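Desk > Opinion > Cables and Audio

The Case Against the Headphone Drawer

June 27, 2020
5 min read

Headphones are stored badly in most homes and in nearly all shared rooms. The usual method is a drawer, a bin or the end of a table, and the usual result is a pile. My position is that the pile is a storage format with known costs, and that those costs fall on the headband and the cable, the two parts owners inspect least.

Consider the geometry. An over-ear headset is an open arc with a mass at each end. Put two of them in a container and each arc becomes a hook for the other. Add cables and the hooks acquire line. A stack of plates can be unstacked from the top, but a stack of headsets has no top in any useful sense, and the one resting highest may be threaded through the one underneath.

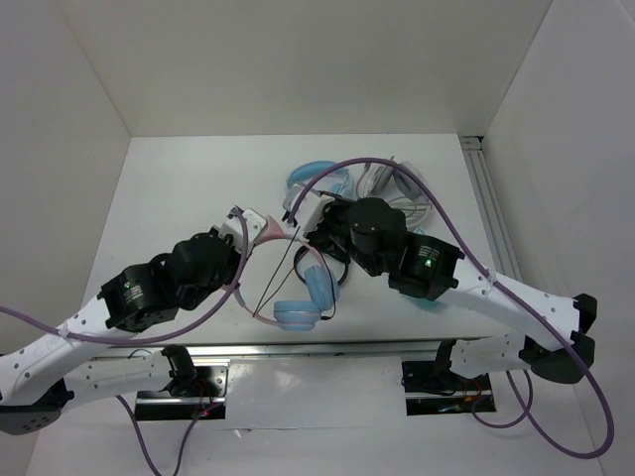

Retrieval is where the damage occurs. A person who wants one headset takes it by the most convenient part, generally the band, and pulls. If an adjacent cable is looped through the arc, the load goes to the point where that cable enters its ear cup. Strain relief at that point is a short rubber sleeve. It is designed for the weight of the cable and an occasional snag, and repeated pulls at an angle will defeat it. The first symptom is sound that cuts out when the wearer turns their head.

I kept the equipment shelf for a language lab at Tavares for several years. We had 34 headsets in two bins. In April of my second year I sorted the failures by part. Drivers were almost never at fault. The faults were at the cable entry, at the plug and at the slider that sets band length, in that order. The headsets issued to staff, which hung on pegs, were the same model and the same age, and they stayed in service.

The common remedy is to wrap the cable around the band. I consider this a poor remedy. It shortens the free cable, which does reduce tangling, but it also puts a tight bend directly at the entry point and holds it there for days. A coiled cable is worse again, as the coils interlock with anything of similar diameter. A loose figure eight, fastened with a hook-and-loop strip and left hanging below the cup, takes a few seconds longer and leaves the entry point straight.

Decorated headsets need separate treatment. Cat ears and similar attachments add projections to an object that already catches on its neighbors, and the joint between ear and band is seldom built for side load. These are often children's headsets, and children's headsets are the ones most often thrown in a box. If a household has only one hook, the decorated pair should get it.

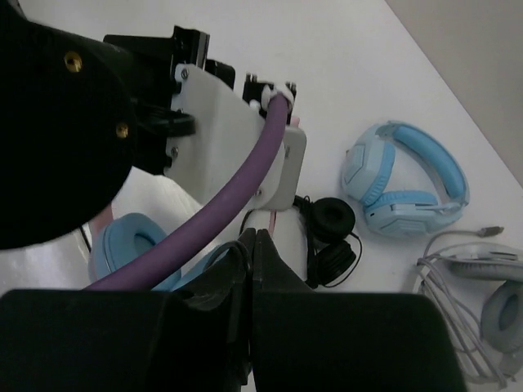
Maya Sayegh disagreed when I put this to her. Her view was that a hook nobody uses is worth less than a bin everybody uses, and that a child of six will put a headset in a bin when asked and will not hang it on a peg at adult height. She would buy cheaper headsets, keep the bin and replace the failures as they come.

The point about height is correct and easily handled. Pegs can be mounted low. The point about replacement I do not accept. A cheap headset with a fixed cable is finished when the cable is finished, and the band, the pads and both drivers go out with it. Buying for disposal also removes any reason to learn how the object should be put down.

Product makers have noticed the problem and have mostly answered it with furniture. The Prellinura stand holds one headset and occupies the footprint of a dinner plate. The Stovine rail takes several, clamps under a shelf and leaves the surface clear. I prefer the rail. Its lip is too shallow for thick bands, and I have added a strip of felt, but the principle is sound: one position per headset, and each headset removable without touching the next.

For an existing pile, the order of work matters more than speed. Free the cables first and leave the bands where they lie. Start from a plug, because a plug is a loose end, and feed it back through each loop it crosses. Lift a headset only when its own cable is clear, and support both cups while lifting.

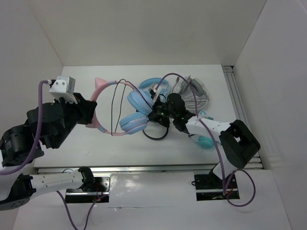 Should detachable cables be removed before storage? Remove them if the headset is going away for more than a few weeks, and leave them in place for daily use, as the socket also wears with each insertion.

That answer applies to sockets with a plain push fit. Twist-lock sockets, such as the one on the Wollov studio pair, tolerate more cycles, but the lock has to be fully released before the plug is drawn, and in a crowded bin it rarely is.

Pads deserve a line as well. Foam compressed on one side keeps the set of whatever pressed on it, and the seal against the head suffers. Cups should hang free or lie flat on a clean surface with nothing above them.

I would start with the pegs. Six of them, mounted a hand's width apart, will serve most families.

Related
Coiled or Straight: Choosing a Replacement Cable
When an Ear Pad Is Worth Replacing
Labeling Shared Headsets
Shelf Rails for Shallow Cabinets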